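**Ticket 2993 - Council agenda packets reaching residents without the last attachments**

Opened by: Town Clerk's office, Plendville
Queue: Public Meetings / Records
Status: Open, workaround in place

Good morning, and thank you in advance to whoever picks this up. I know the budget season has everybody stretched, so I'll try to put in as much as I can now and save you the trouble of calling me back (although you're welcome to call me back, I'm at my desk until five most days).

The trouble is with the agenda packet for the May regular meeting of the town council. We build the packet in Runard, the way we have for a few years now, and when the clerk hits Publish it does three jobs: it puts the PDF on the town website, it emails the link to everyone on the notice list, and it sends a copy to the council members' tablets. The tablets were fine. The website copy and the emailed copy were both missing everything after Item 6, and Item 6 is where the rezoning request for the old Tessier property starts. As you can imagine, that's the one item people in this town want to read.

We learned of it from a resident who called to ask whether we had pulled the rezoning. We hadn't. The agenda page itself lists it plainly, with the staff report, the traffic memo, the site plan and the letters from neighbors all named underneath. You click through and the packet simply stops after the minutes of the last parks board meeting, with no error and no blank page.

What I've tried so far:

- Published again from the clerk's computer. Same result.
- Published from the deputy clerk's login. Same result.
- Opened the packet in the Runard preview window. Every page is there, in order, with the bookmarks working.
- Took Item 6 out, published, put it back, published again. With it out, the remaining items came through just fine, which gave me some hope. With it back in, we lost everything from there on down.
- Cleared the browser history, at the suggestion of a very kind colleague in the tax office. No change, except that I've now lost all my saved passwords.

The reason I've marked this urgent is the notice rule. Our own ordinance says the full packet has to be open to the public for 5 days before a hearing, and the town attorney reads "full" to mean full. If we can't show that the rezoning materials were up in time, the hearing gets moved to the next meeting, and we'd have an applicant and a neighborhood both rightly cross with us.

**Update, 10:40 a.m.**

I have a little more to add. I went through the attachments one at a time, saving each to my desktop and opening it there. All of them open. The site plan is by far the biggest. It came to us from the applicant's engineer as a scan of a very large sheet, and it took long enough to open that I went and refilled my coffee. The letters from neighbors are mostly one page apiece and I can't see anything odd about them, apart from the handwriting on two.

I also checked an older packet, the one from the Plullwood annexation, which was a monster and had more maps in it than any meeting I can remember. That one is on the website complete, so I don't believe this is just a matter of how many attachments there are. It was published last year, though, before the spring update to Runard, and I mention that in case it matters.

In the meantime we have printed the missing section and put a copy on the front counter at Town Hall and another at the library reference desk, each in a binder with a sign-out sheet. The attorney says paper helps us but doesn't settle the question, because the ordinance names the website specifically.

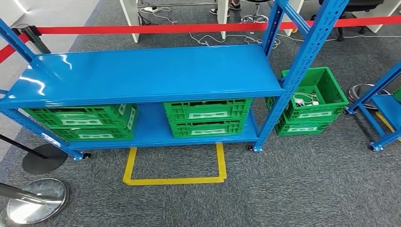
Dorothy Tapley wrote back on the ticket at 11:15. Thank you for all this detail, it saved me a good half hour. I pulled up the publishing log and the website copy isn't failing the way you'd expect. It's being put together page by page, it gets to the site plan, and it quits there and marks the job finished. The council tablets get their copy through a different route, with each attachment sent on its own, so they never run into the same wall. Could you tell me two things? First, is the site plan locked in any way, for example does it ask for a password if you try to rotate a page? Second, would the attorney be comfortable with the rezoning documents going up as separate links under the agenda for now, as long as every one of them is there and the time is recorded?

**Reply from the Clerk's office, 11:50 a.m.**

Thank you, Dorothy, that was quick!

On the first question, yes. I tried to rotate the page and it asked me for an owner's password, which I don't have and have never been given. I called the engineer's office and the young man who answered said they lock everything that leaves the building so that the drawings can't be altered. Fair enough, but I do wish they'd told us. He's sending an unlocked copy after lunch.

On the second question, I walked down the hall and asked. The attorney is comfortable with separate links on three conditions: that the links sit directly under Item 6 on the same page as the agenda, that a short note at the top of the page tells people the packet was corrected and when, and that we email the notice list again. I've drafted the note and will paste it here so it's in the record:

> The agenda packet first posted for this meeting did not include the attachments to Item 6 or the items after it. Those documents are now linked below. Paper copies may be read at Town Hall and at the public library during regular hours.

I took out a sentence of apology at the attorney's request, and then put a smaller one in the email, which I don't think anyone will object to.

**Update, 1:30 p.m.**

The separate links are up. I clicked every one of them myself, and then asked the deputy clerk to do the same from her phone with the office Wi-Fi turned off, so we'd be seeing what a resident sees. The site plan is slow on a phone but it does open. The items after Item 6 (the sidewalk contract, the library board appointment and the liquor license renewal) are linked there too.

One more wrinkle. When I went to send the second email, the notice list warned me that I was close to the limit of 1000 addresses in a single mailing. It let me send, and the count of bounced messages looks ordinary, but I'd be grateful if somebody could look at whether anyone was dropped from the end. A few of our longest-standing meeting-goers signed up under W and Y, and I'll certainly hear from them if they were.

**Update, 3:05 p.m.**

The unlocked site plan arrived. I swapped it in for the old one and published the packet again from the top, holding my breath a bit - and the full packet is on the website, from the call to order right through to the liquor license. Page numbers match the preview window. I've left the separate links in place as well, on the theory that a belt and suspenders never hurt a public hearing.

Dorothy confirmed from the log that the job ran all the way through this time. She also checked the mailing and found no one cut off, though she suggests splitting the list in two before the summer, when we add the people who sign up at the budget open house.

**Still open**

1. Runard marks a packet as published when it has stopped partway. I'd very much like a warning, even a small one. Dorothy is passing this to the vendor and has attached the log.
2. The clerk's checklist needs a line about locked PDFs. I've added "try to rotate a page in each outside attachment" between the signature check and the page count, and the deputy clerk has a printed copy taped inside her cabinet door.
3. The planning office has been asked to put a sentence in the application instructions saying that plans must come to the town unlocked. They'd like to talk it over with the engineers first, and I expect some grumbling.
4. The attorney still has to decide whether the clock runs from the first posting or from the separate links. We were inside the window either way by my reading, but only by one day on the later time, and I'd rather have it from her in writing.

Please keep this ticket open until I have her answer. I'll attach it here, and the screenshots of the agenda page with it, so whoever looks this up later can find everything in one place. Thank you again, all of you, and there's lemon cake in the clerk's office until it's gone.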